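Flusley Open Records Box - for town halls, libraries and small agencies

Small server, sits in a closet, puts your public records online. That's the short version. Longer one follows, for the people who have to sign for it.

What it does. You drop files in a shared folder - budgets, meeting minutes, permits, inspection results, whatever your office already puts out on paper. The box reads them, pulls the tables out, and posts them to a public page with a search bar and a download button. Spreadsheets go out as CSV and JSON. Scans go out as searchable PDF. The originals stay where they are and the box never writes to them.

Who buys it. Mostly towns with one IT person, or half of one. Wirnport runs two of these, one for the clerk and one for the health inspectors. The school district in Musten has one in the admin building and posts bus routes, lunch menus and vendor payments from it.

What's in the carton:
- the box itself, fanless, black
- power supply and a 6 foot network cable
- wall bracket with screws
- printed setup card (the long manual is online)
- license sheet with your portal address, don't lose this

Setup. Plug in, wait for the green light, open the address on the setup card. Pick a portal name, upload a logo if you have one, point it at a folder. First import is slow. Old scans are the worst of it, so start those at the end of the work day and check in the morning. After that it only looks at new and changed files.

Formats it reads: XLS, XLSX, ODS, CSV, PDF, TIFF, DOCX, plain text. Shapefiles yes, but they have to be zipped. Access databases no. We get asked every month and we're still working on it.

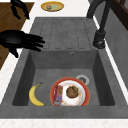 Every dataset gets its own page with a title, a description, the date it was last updated, a contact email and a license. You can't publish with the license field blank. People complain about that one and we're keeping it, because data with no license is data a newspaper's lawyer tells the reporter to stay away from. Default is public domain. You can change it per dataset or for the whole portal.

Personal data. The screening step looks for Social Security numbers, home phone numbers, birth dates and bank account numbers, and holds the file until a person clicks release. It will miss things. Handwriting especially. Somebody in your office still needs to look before stuff goes out, and the release log keeps track of who clicked and when.

Request tracking comes with it too. A resident asks for a record, the request gets a number, the clerk answers, and the answer can be posted so the next person finds it without asking. Deadlines are set to your state's rules at setup. Check them anyway, legislatures change these things and our update may be a few weeks behind.

Zervas connector (sold separately). If your finance office is on Zervas Ledger the connector pulls checkbook data every night, no export needed. Works with version 53 and newer. On older ones you'll have to export by hand and drop it in the folder like everthing else.

Limits. Holds up to 2 terabytes. No video. Council meeting recordings need to live someplace else, you can link to them from the dataset page. The portal is fine on a phone except the map view, which is clunky on small screens, fix coming in the spring update.

Warranty and support. Hardware is covered for two years, parts and return shipping. Email support is included for the same period and you can renew after. Phone support is extra. If you leave us, the export button gives you the whole portal as a zip, pages and data and request log, and you can host it anyplace that serves plain files. No fee for that.

Ordering. Purchase orders accepted, net thirty. Quotes are good until the end of your fiscal year if you ask us to write it that way. We can fill out vendor forms, send the blank one with your order. Usually ships the same week, slower in June when everybody is spending down there budgets.

Shares: 14 Comments: 4

Comments

clerk_in_the_hills
Does the request tracker do fee estimates? We charge for copies over a certain page count and right now it's a sticky note on my monitor.

Flusley Support
Yes, under Settings, then Fees. You put in the per page rate and the free page count. It goes out with the first reply to the requester.

opendatafan
Glad to see JSON in there. Is there an API or just the downloads? I'd like to pull permit data for a neighborhood map and don't want to scrape.

townhall_basement
We've had ours since March. Import choked on a pile of old zoning scans that were sideways, had to rotate them all first. Fine since then. Would of liked that on the setup card.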